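**Weekly priorities sheet stops working once the team passes a certain size – what replaces it?**

Posted in Managing Teams, November 2020

I run operations at Condov, a distributor of replacement parts for commercial kitchens. We have two sites, Multbridge (warehouse and returns) and Kandanby (purchasing, accounts, customer service). Headcount is now more than 100. Until last year it was under half that.

Since the early days we have used one shared spreadsheet for priorities. Each team lead writes what the team intends to finish that week, gives it a rank, and marks it done or not done. The sheet is read out in a meeting attended by all leads. It worked well when there were four leads. There are now eleven, the meeting takes most of a morning, and the sheet has 489 open rows. A fair number of these are marked as top priority and have been since April.

Problems, in the order they annoy me:

1. Rows are never closed, only pushed down.
2. Two teams regularly list the same piece of work under different names, and neither does it.
3. Leads rank against their own list. There is no ranking across the company.
4. The managing director reads the sheet and rings people about individual rows.

I have been told to look at quarterly goals with measurable results attached. I have also been offered a licence for Teixeira, the planning tool our parent group uses, but it appears to be the same sheet with colours. Has anyone moved a firm of this size from a weekly list to something else without stopping work for a month? I am not looking for a consultant.

**ledgerline**

You have one document doing three jobs: a backlog, a statement of priorities and a progress report. Split them before you change anything else.

Backlog. Each team keeps its own, in whatever form it likes. Nobody outside the team reads it. Your open rows go here. Before they are moved, each lead goes through theirs and deletes anything untouched for a quarter. If it matters, someone will raise it again.

Priorities. One page for the whole company, no more than six lines, set once a quarter. Each line has one owner (a person, never a team), one measure, and the figure that measure stands at today. The last part is usually skipped, and without it you cannot tell at the end whether anything moved. "Improve returns" is no use. "Returns processed within two working days, currently 52 per cent" can be argued about, and that is what you want from it.

Progress. The owners of the lines report every fortnight, in writing, in three sentences at most: the current figure, what changed it, what is blocked. Hold a meeting only for the blocked ones. In a firm of your size this should take half an hour.

On your specific points:

- Duplicate work (your 2) shows up when the company lines are written, provided the leads write them in the same room. Do not collect them by email and merge them.
- Cross-company ranking (your 3) is the managing director's job. Give him or her the draft with ten lines and ask for four to be struck out. Do not accept "they are all important" as a reply.
- The phone calls (your 4) stop when the sheet is no longer visible. I would not announce this.

For the changeover, run both systems for one fortnight only. We ran them side by side for a full quarter and everybody kept filling in the old one.

One warning. Do not connect the measures to pay in the first year. The figures become unreliable very quickly, and you will not know which ones.

**half_past_four**

Agree with most of the above, but I think the quarter is too long for a warehouse. Purchasing and accounts can plan three months ahead. Goods-in cannot. We kept quarterly lines for the office and six-week ones for the floor, with a fixed day when the two are compared. It is slightly untidy and nobody has complained.

The other thing is that a lot of the rows on a list like yours are not priorities at all. They are maintenance: check the scales, restock labels, tidy the cage. Move them to a rota and they disappear from the discussion. In our case that was close to a third of the list. The same goes for small parts and tools. If somebody has to write "find the spare fixings" on a weekly plan, what is missing is a place for the fixings, and it costs very little to put one where the work is done. 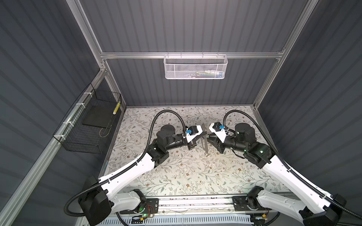
*White mesh basket hooked over the crossbar, black wire basket zip-tied to the side rail.*

After that, what remained on our list was short enough to read, and we dropped the meeting from weekly to every second week without anyone deciding to.

I would leave the software until last. If the process works on paper for two quarters, buy something that copies the paper. – Also check who pays for the parent group's licence after the first year. Ours was recharged per user.

**tmw_ops**

Why not just make the meeting shorter? We put a 20 minute limit on it and people got the message. Rank everything 1 to 5 and only read out the 1s.

**Reply from the original poster**

Thank you. To the last suggestion: nearly everything is a 1 already, so reading out the 1s is the present meeting.

I will try the split, with the shorter cycle for Multbridge. Eleven leads in one room is not possible at the moment, so the lines will have to be written on a video call with the document open in front of everyone. If anybody has done that part remotely, I would like to know how long to allow.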